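May, bench notes, adhesive creep on corrugated

Picked up where the Brultico trial left off. Question is still whether the starch-bonded board from Verbruggen loses stiffness in the damp cabinet faster than the Gruklow board we used all winter. Both are single wall, same nominal flute.

Cabinet held at 80 percent RH, setpoint not touched since Sunday. Strips cut with the flutes running the long way, edges sealed with wax on half the set. Loaded in three-point bending, dead weight, dial gauge at midspan. Zero drifted on the left gauge again. Swapped it for the spare and threw out the morning's readings from that station.

Gruklow, sealed: deflection levels off after the first day. Gruklow, unsealed: keeps moving, slope small but steady. Verbruggen, sealed: much the same as Gruklow sealed. Verbruggen, unsealed: strip 47 let go at the glue line after 3540 minutes. Liner peeled clean off the medium with no fiber tear, so the bond went before the paper did. Want to see a second one fail the same way before writing anything down as a result.
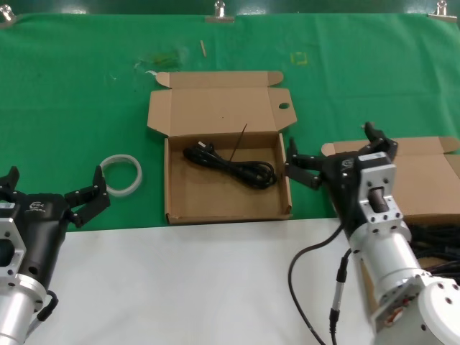

Brown corrugated box, lid folded back.

Fold lines are the other open item. Géza Kocsis thinks the crease on a hinged lid takes up moisture ahead of the flat panel, the liner being already strained there. Plausible. Our strips have no crease in them at all, so the present data say nothing either way. He suggests scoring a batch across the flutes and running it beside the plain ones. Score depth would have to be held constant, and the hand wheel is not good enough for that. Ask Jondidness if their creasing press is free.

Conditioned mass logged for the unsealed set only. Forgot the sealed set before loading; will weigh on removal and back out the uptake from the dry figures.

To do: recut from sheet 534, recalibrate left gauge, order wax. Leave cabinet running.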